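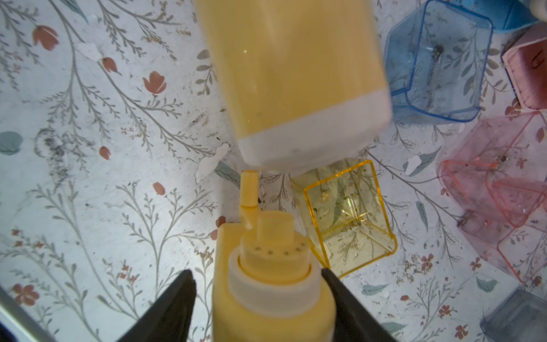 Forums > Robot Arms > Rules & Good Practice > Do you write down your table rules?

gripnotes
Posted January 16, 2021

So I finally typed up the rules for my tabletop grasping work and taped them to the wall, and I'm wondering if everybody else does this or if I'm just fussy. Mine are pretty short. Speed stays at 8 percent for anything new. Hands out of the workspace unless the arm is in hold. Four clean picks on an object before I turn the speed up. And the e-stop sits on my side of the table, always!

The one I go back and forth on is clutter. The Santoro handbook wants a cleared table for every run. I like a messy one (real desks are messy), so I leave stuff standing all over. 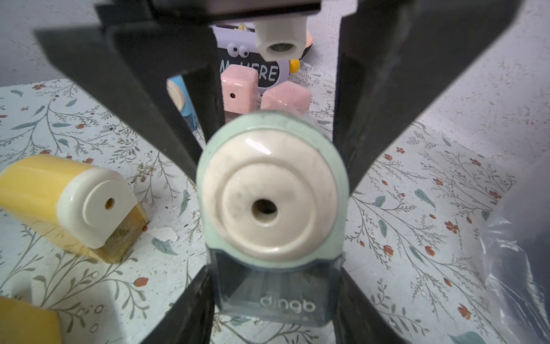 Green sharpener in the grip, plenty of neighbors

tomato_servo
Nope, I'm with the handbook on this one. With stuff that close you can't tell a bad grasp from a bump. Clear it, get your baseline, then add things back one at a time. We did 80 picks that way on the Bandetti arm and the logs were so much easier to read.

Also, are those shavings on the cloth? My rule is wipe down before every session. Little bits get in the finger joints.

gripnotes
Yeah, shavings, guilty. I'll add a wipe-down line. Not giving up the clutter though!

lowtorque88
Clutter is fine if you write down what was on the table. That's the part people skip. One photo at the start, one at the end, same file name as the log. What I would ban is plastic bags. I see a clear one on the right there and those things are awful, they slide and they snag. My list says no bags, no loose cords, no sleeves past the wrist.

tomato_servo
OK, the bag rule I'll sign. Still say 4 picks is way too few before speeding up. I do 20 minimum.

gripnotes
Twenty per object?? I'd be here till April. But fine, the bag rule is going on the wall tonight.

lowtorque88
Put a version number on it too. Ours is on its third and we still find the old one taped up by the sink.

Related threads
Natel wrist mount, cable routing
Skurasik force limits, what are you using?
Is 1000 cycles enough before new finger pads?

Contact us | Forum rules | Back to top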